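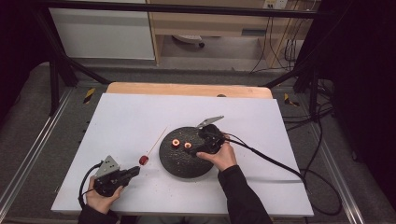 Lanell is a small company that puts together activity sets for fine hand work. Our customers are schools, day centers and clinics where people practice picking up, placing and threading small items. Most of our work is done on a light wooden table with a white board on it, and color matters a lot to how we choose things. A red piece on a thin wooden stick is easy to find against white, and small orange-red rings stand out well on a dark gray speckled disc. Pale items on a pale board are harder for many people to pick out, and we keep those for the later sets.

How we started

The company began with one set, called Sial. It had sticks, rings and a printed sheet of tasks, and it was sold to a few schools close to us. Teachers wrote back with requests, mostly for larger pieces and shorter instructions. We made both changes in the second version and have kept to them.

What we make

There are 19 sets in the current catalog, in two lines. Sial is the basic line, with large pieces and one task per card. Stidari is for people who already have some practice. The pieces are smaller, and many tasks need both hands, one to hold a stick steady and the other to place something close to it.

Every set comes in a flat box with a lid. Replacement pieces are sold separately, in bags, so a school does not need to buy a whole set when a ring goes missing.

How we work

A new set is tried out on the table before it goes into the catalog. We look at the size of each piece, the order of the task cards and how much cleaning up is left afterward. Some materials shed crumbs. For those sets we include a small brush.

Lanell has nine employees. Boxes and printed cards come from Wodudex, and the sets are packed in our own building. Last year we shipped 3,530 boxes.

Orders and visits

Schools and centers can order through the catalog page or by mail. Visits to the workroom are by appointment. Please tell us which line you are interested in so we can have the sets out on the table.

Page updated December 11, 2021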